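Gisthorpe Hall – kitchen and dining room safety check
Checked by Despina Lazarević, Saturday, October 8, 2022

1. Extinguisher by back door: OK. Gauge in the green, pin and seal in place. Tag number 1027.

2. Fire blanket: OK. Moved to the left of the range so it can be reached without leaning over a burner.

3. Range and gas shutoff: NEEDS WORK. Shutoff turns freely but the label has worn away. Front right burner lights on the second try. Vasilis Pavlović to call the gas company.
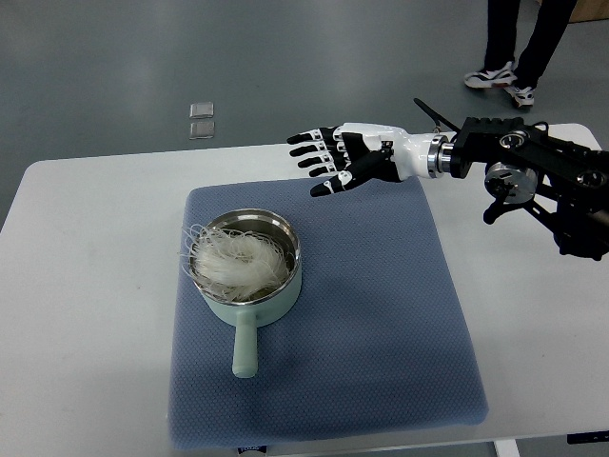 Who is allowed to use the range? Anyone who has signed the kitchen sheet and is 17 or older.

4. Hood and filters: OK. Filters washed in March and due again now. Some grease on the inside lip – wipe down before the next supper.

5. Outlets and cords: NEEDS WORK. Ground-fault outlet left of the sink did not trip on the test button. Taped over and marked. Do not use until replaced. The outlet near the window tripped and reset fine.

6. Pots, pans and small tools

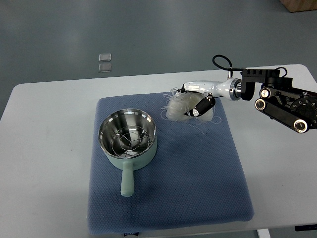 Handles are the usual trouble in this kitchen, and two old skillets were thrown out for loose rivets. Check every handle by holding it and twisting gently. Small saucepans like the green one with the wire rack inside should be on the stove with the long handle turned in, clear of the front edge. Take racks out before washing and look for bent or broken wires.

7. First aid kit: OK. Burn gel and bandages restocked by Farah Raju. Receipt 532 is in the binder.

8. Hot water at hand sink: OK. Warm in under 60 seconds.

9. Tables, mats and floor: OK WITH COMMENTS. One folding table has a stiff leg lock – oil it. Floor by the dish room door is slick when wet and needs a rubber mat. Pick up anything left on the floor before setting up chairs.
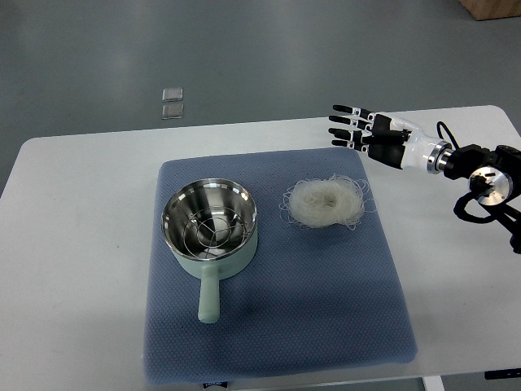
Item 9. Table with blue quilted mat.

10. Exits: OK. Both doors open fully. Side door sign is lit. Keep the coat rack out of the hallway.

Open items: 3, 5, 9. Yi-an Shim has the list and will recheck the outlet once the new one is in.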